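Ornberg stadium lease: what changes for the club in March

The new agreement between Ornberg and its second-division soccer club runs for 11 years and replaces a document that had been extended four times without revision. Necati Ağca negotiated it on the club's side. He has been operations director there for six seasons and speaks about the lease mostly in terms of clauses and square footage.

"The old contract was written for a team that drew 2,000 people and left at ten at night," he says. "It has one paragraph on maintenance. The field drainage is not mentioned anywhere in it."

Under the previous terms, the city collected a flat rent and paid for all structural work. The club now pays a lower base rent plus a share of ticket income above a set threshold. Structural repairs stay with the city. Everything inside the perimeter of the field, including irrigation and the goal anchors, passes to the club.

Ağca did not want the irrigation at first. "The pump is old and the controller is older. We asked for an inspection before signature and we got one. The report is 33 pages and it is attached to the lease as a schedule, so the starting condition is on record."

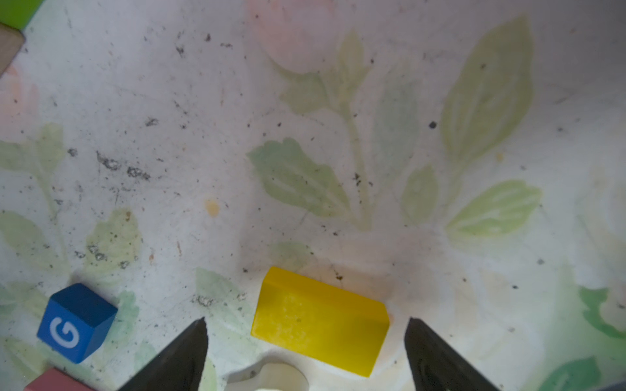 The naming question

Plusex bought the naming rights in a separate deal signed by the club alone. The city keeps a veto over any later change of sponsor, limited to a 30-day window after written notice. Gallagher, the previous sponsor, had no such restriction in its contract and could assign the name to an affiliate.

"That was the hardest point," Ağca says. "The city wanted approval of the signage as well, down to the letter height. We settled on approval for the street side only. Inside the ground we decide."

The revenue from the name goes into the club's general account. Supporters had asked for a fixed portion to go to the youth teams, and Ağca confirms this was discussed and dropped. In his view a fixed portion ties up cash in the months when there are no home games.
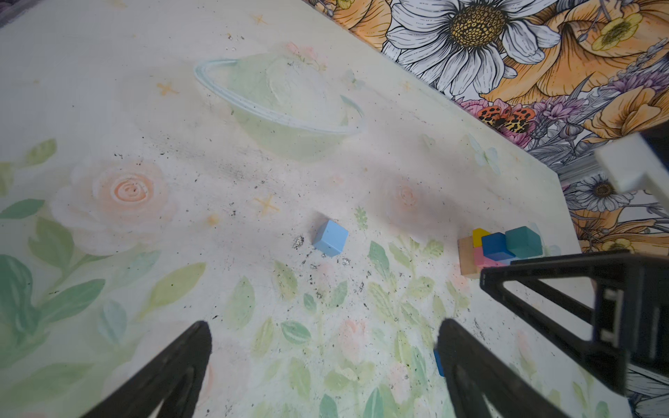

Printed tabletop, with dark crumbs near the middle.

Scheduling took up more of the talks than money did. The ground is shared with Tritberg, the rugby club, which plays on the same grass from fall to spring. The lease sets a minimum rest period between matches of the two sports and gives the groundskeeper the final word in case of frost.

"Before, it was a phone call," Ağca says. "Somebody called somebody at 7 a.m. and the match was on or off. Now the decision has to be in writing by noon, and both clubs get it at the same time."

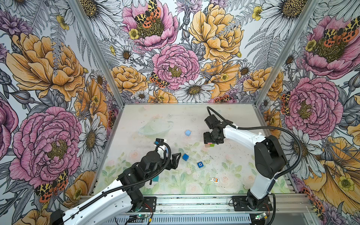 He expects disputes over the rest period in the first winter, mainly when cup matches are moved at short notice. The lease sends those to a single arbitrator chosen jointly by the two clubs. No arbitrator has been named yet.

Asked whether the club would have preferred to buy the ground, Ağca says the figures were run twice. The loan payments would have exceeded the current rent from the first year, and the east stand needs a new roof within the term. "We would own a roof we cannot pay for. With the lease, the roof is the city's."

The agreement takes effect in March. The first joint inspection of the playing surface follows in the same month, and the threshold for ticket income will be reviewed after the fourth season.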